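The Small Crate: Buying, Sorting and Keeping Fruit in a Box on the Table

4 October 2019

Fruit used to live in a bowl. In a lot of homes it still does, and by the end of the week the bowl holds two soft pears, a hard lime and something at the bottom that has to be lifted out with a paper towel. The bowl is handsome and it is a poor place to keep food. It piles heavy things on tender ones, and whatever went in first stays under everything else until somebody digs.

The shallow box has been coming back as the answer. Growers have packed in low trays for generations, and the idea works just as well at home. One layer, low sides, everything in view. Kerslake, a small kitchen goods shop, began putting open boxes on its front shelves two years ago and now gives them more room than its bowls. Most are plain card. Some are painted. Customers use them for onions, for eggs, for mail, but mostly for fruit.

We spent part of October looking at what goes into a good fruit box, how to fill it, and what ought to be left out on the table.

Start with the lime

A lime is a good first test of a shopper. Color gets most of the attention, and it deserves some of it. A deep green peel is what most people want, though a lime with some yellow in it is often riper and can give more juice. Weight matters more. Pick up two limes of the same size and take the heavier one. Then look at the skin. A fine, even texture with a bit of shine is a good sign. A small scar on the rind is only a scar, and the flesh under it is usually fine.

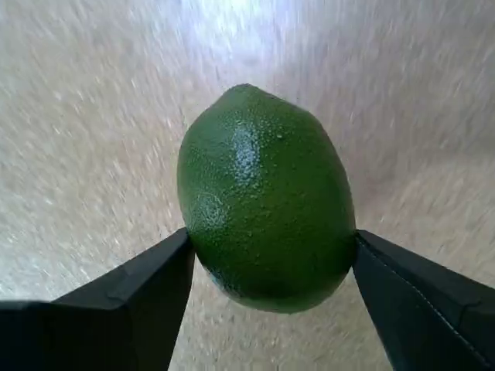 Should limes be kept in the refrigerator?
Limes you plan to use within a few days can stay out on the table. The rest will last longer in the refrigerator, in a closed bag or a lidded container that keeps them from drying out.

A dry lime gets hard and light, and the peel turns dull. It can still be used for zest if you catch it early. Roll it on the counter under your palm before cutting, and press firmly. For a drink or a dressing, one good lime does the work of two old ones, so a cheap net bag is a bargain only for a household that goes through it quickly.

Choosing the box

The boxes we liked best had one thing in common. The front wall was lower than the others. A cut-down front lets you see what you have and get a hand in without knocking anything over, while taller walls at the back and side keep round fruit from rolling away. Aditz makes a folding one that ships flat and goes together without glue. Meltari makes a sturdier version in heavier board, and it will take a full bunch of bananas without bowing.

Color is a matter of taste. Pink is having a good year, and green and yellow fruit look cheerful against it. Plain brown shows fewer stains.
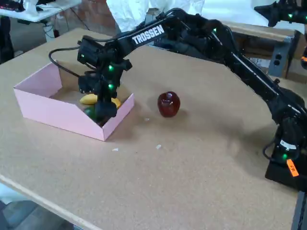 Size is where people go wrong. A big box invites a second layer, and the second layer is how the bowl problem starts over again. Measure the fruit you eat in half a week and buy a box that holds that much and no more. Leave a gap at one end. You will want it when a lemon comes home on its own, or when you need to move things around to get at a lime in the corner.

Card has limits. It doesn't like water, so fruit should be fully dry before it goes in. Warnex sells thin liners cut to fit most small boxes — a folded dish towel does the same job and can be washed. Throw the box out when the corners go limp.

What goes with what

Bananas give off a gas that speeds up the ripening of the fruit beside them. So do apples. That is useful when you have a hard avocado and a dinner planned, and less useful the rest of the time. Citrus is slow to react, and that makes limes and bananas reasonable company in a small box. Apples are better off by themselves. Stand one or two on the open table where people will see them and eat them. A red apple sitting out gets taken, and the same apple in a refrigerator drawer can wait a month.

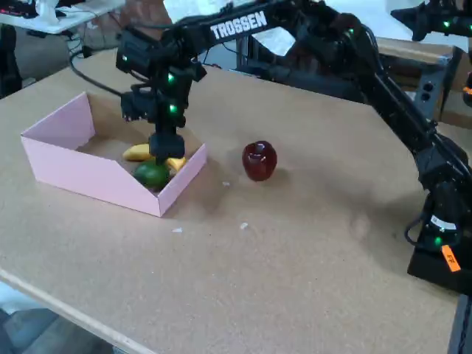
A weekly sort

Once a week, take everything out. It takes a couple of minutes. Wipe or shake out the floor of the box and look at each piece before it goes back. Anything soft goes to the front, or straight into a pan or the blender. Bananas past their best can be peeled and frozen for baking.

Put the heaviest fruit down first, against the tall side. Lay bananas along the back with the curve up, so that they rest on their ends and bruise less. Limes and lemons fill the front.

Boxes on a table also collect things that aren't fruit. Coins, rubber bands, keys, a hex key from the last flat-pack shelf. Give those a dish of their own, and check the corners of the box before you refill it.

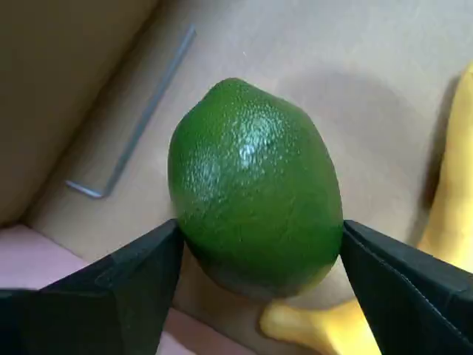
Where to put it

Keep the box out of direct sun and away from the stove. A work table or a sideboard against an inside wall is a good spot, and so is the end of a counter that gets passed often. Don't set it on top of the refrigerator, where warm air rises behind the unit.

If the household is large, use two small boxes instead of one big one. Keep the fruit that is ready to eat in the first and the fruit that still needs time in the second, and move pieces across as they ripen. Kerslake sells its small boxes in pairs for that purpose, and the painted ones cost a little more than the plain.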